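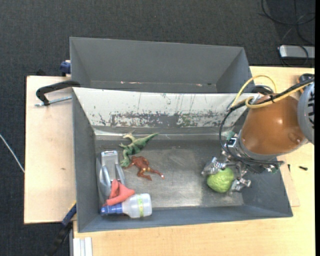

The front bin with the usual toys in it, and the gripper down at the green one.

I look after one robot cell. It is a small one: an arm, two grey metal bins on a wooden table, a gripper, and more cable than I would like. In October I had it stopped for almost a whole afternoon, and I want to write down what I did, mainly so that I can find it again next year.

The cell is called Maurya in our papers, and the picking program that runs on it is called Grukudex. The program keeps a counter of grasps. When I came in after lunch the counter stood at 3792, and at the last service it was 1249. I had promised myself to open the gripper every two thousand grasps, so I was already late.

The first thing I check is always the bins, before I touch the arm. They must not move. If a bin moves even a little, the arm still believes the wall is at the old place, and then a finger scrapes along it. Our bins are held with clamps, and clamps become loose slowly. I tighten them by hand and then I push the bin hard from each side. This time one clamp gave me almost a quarter of a turn. I tightened it and measured again from the table edge to the rim, and the distance was the same as in my notebook, so I did not need to teach the bin position again.

The second thing is the fingers. I put the arm in its service position, switch off the drive and move each finger with my own hand. It should go smoothly and come to the stop without a click. On the left one I felt a click. I took off the bracket and found that one screw had turned itself half out. I cleaned all the screws on that side, put a drop of thread lock on each (the weak type, please, not the strong one, I made that mistake in my first year) and waited two hours.

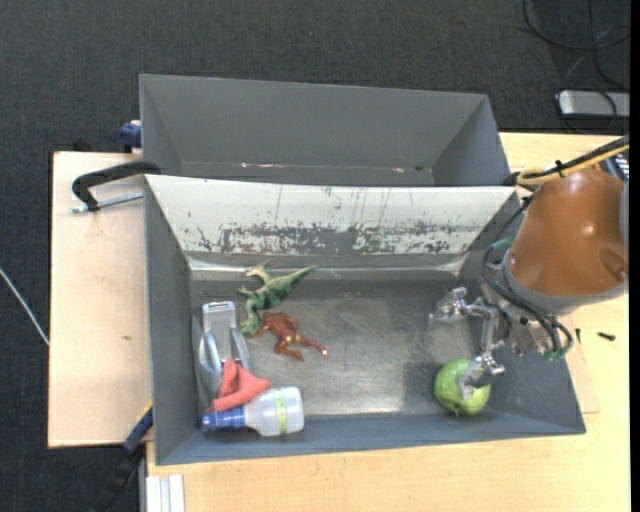

Cables I check last, and I check them with the arm moving at slow speed. I let it go to the four corners of the front bin and I watch if something pulls tight or rubs on a bracket. The corner nearest to the arm is the worst one, because there the wrist is folded most and the cables make a big loop. The outer skin of one black cable had become shiny where it touched metal. It was not cut, but I put a piece of spiral wrap on it and moved the cable tie up by 7 millimetres. Before this I used the ties from Veltalix, which are good but too wide for this wrist. The narrow ones from Ronuter hold just as well and they leave more free space.

For the test I do not use special test parts. I put in the same things as always: the plastic dinosaur, the little figure, the bottles, the cloth and something round and green. The cloth is the most difficult for the program, but for the mechanics the round thing tells me more. If the fingers do not close evenly, it rolls away to one side, and you can see at once which finger is the slow one.

I made roughly thirty grasps on it from different directions. It rolled away two times, both times to the right, so I went back and set the zero point of the right finger again. After that it stayed where it should.

What I still have not done is the back wall of the front bin. It is full of stains and marks, and I tried a normal cleaner with little success. I do not want to use anything rough on it. If you know a product that works on such a surface, please write it in the comments.

The next service is now written on a piece of tape on the controller, with the counter number and not with a date.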